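Progress report to the Corrigan Fund: the Plirkach cup and table library
Reporting period ending September
Prepared by Melati Jugah

We are past the halfway mark and I'm happy to say the lending shelves are full, the workroom is finished and people keep coming back! When we wrote our application, the Plirkach library was a closet with a few boxes of dishes and a sign-out sheet taped to the door. It now lends complete table settings to anyone in the neighborhood who is hosting a meal, a wake, a birthday or a school supper, and saves them buying paper and plastic for one afternoon.

The collection stands at 1,572 pieces, counted at the end of the period by Tomás Flanagan and Ojārs Sproģis. Most of that is plates and flatware. Cups are the part that has grown fastest, and they're also the part borrowers ask for by name, so we moved some of the shelving money over to them with your approval in the spring. Thank you for answering that request so quickly.

We made 118 loans in the period. The largest was a retirement lunch that took nearly everything on the lower shelves, and it all came home by the next evening. The smallest was a single pitcher. Nine loans came back late, and we've changed the reminder note so it goes out the morning before the return time.

The workroom took longer than planned. The old walls shed plaster dust onto clean dishes, which meant washing things twice, and the first quote for fixing them was well over what we had. Erasto Makori found a cheaper way with large white panels and fitted them over three evenings. They wipe down in a minute. The corner with the wooden table is where returned pieces get looked over before they go back on the shelf – we check rims first, then handles, then the base. A cup with a rough rim gets retired, and that includes the pretty ones.

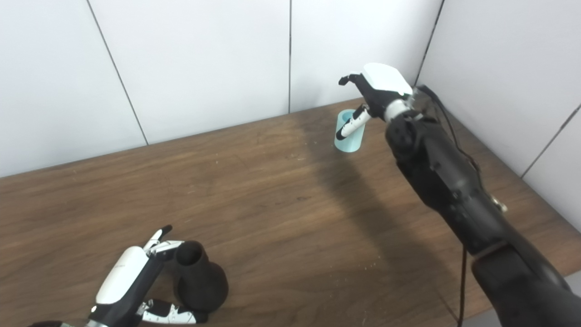 Can a borrower take cups alone, without a full table setting?
Cups can be borrowed separately in any number we have on the shelf, for the same deposit per box as everything else.

We had planned to buy all our cups from Sunditz, who gave us a good price on the first order. Their second delivery was held up, so we filled the gap with donated cups and were delighted by what people brought in. The result is a mixed shelf, and borrowers seem to love picking through it. Peadar Fitzgerald has started grouping the cups by height, which makes packing much easier (short ones travel in the divided boxes, tall ones in the crates).

Breakage came to 33 pieces. Most of it was plates stacked too high in the trunk of a car, and we now put a card with packing directions in every box.

Spending is on track apart from the wall work, which ran over, and the delivery budget, where we've spent very little. We'd like to use what is left there for a second drying rack and more divided boxes from Werkau. A revised budget sheet is attached for your approval.

Next period we'll open one extra evening for returns and hold two mending sessions for chipped serving bowls. We also want to try a small set of cups and plates for children – three families have already asked to be first!

Recent items
Borrowing a table setting: how deposits work
Packing plates for the car
Donation list for the fall
Notes from the spring open evening
Mending sessions: what to bring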